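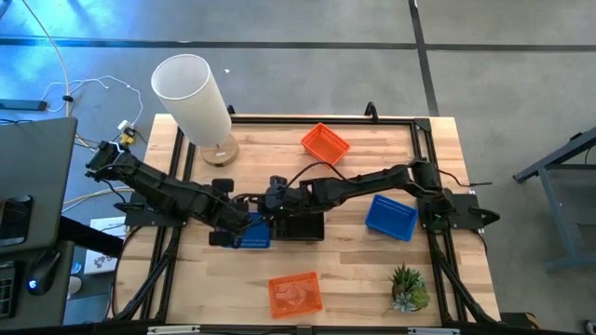
Monday, Plevo trial, second week

Back on the Plevo two-arm kit. The sales sheet says "tabletop tasks out of the box, no tuning." I'm keeping that sentence at the top of my notes until somebody shows me what it means.

Setup today: extrusion frame around the butcher-block table, one arm on each side, mesh baskets in blue and orange, plus the lamp and the succulent as clutter. The Plevo demo video uses a bare white table and one basket. I don't know anyone who works on a bare white table.

Frame is fine. It's ordinary black extrusion, it stays square, and I'd buy it again from anybody. The arms are where the money goes and I'm less sure about those. After a cold start the right one wants to be homed twice before its numbers agree with the left. Support calls this "expected settling." It isn't in the manual. I went through the startup chapter again over lunch and found 2 pages on unboxing and one line on homing.

Handoffs near the middle of the table are what I care about. Both grippers have to come in close over the same spot, and the planner gets timid there: long pause, small move, long pause. Raising the speed limit shortens the moves and leaves the pauses alone, so I suspect the collision check and not the motors. Their engineer suspects our cables. I rerouted the ones on the right arm this morning – same pauses.

Ran 5 handoffs by hand control first to get a feel for it. Those were smooth enough that I'm annoyed with the software. Then auto mode, where it threw error 808 and stopped. The error list describes 808 as "general condition." Thanks. Power cycled, homed twice, carried on.

Baskets: an upside-down one confuses it more than a tilted one. It seems to want a rim to grab and doesn't know what to do with a bottom. Try the same with the orange ones only, in case color is part of it.

The claim I want to test properly is the 100 cycles without operator help. Plevo says that was measured at Lirkholm. I asked for the logs and got a slide. Until I see logs I'm treating it as a number on a slide.

Ratusance quoted on a similar rig back in May, dearer, with the error codes documented. The Acharya bench wants a decision from us before they order theirs, and I'd sooner be slow than talk them into the wrong one.

To do:
– ask Plevo again for the Lirkholm logs, in writing
– collision margin down one step, repeat the handoffs
– longer run with the lamp moved closer in
– find out whether the trial period restarts if they swap the right arm
– label the power strip

Left the arms powered for the night to see if the homing offset drifts. Will check before coffee.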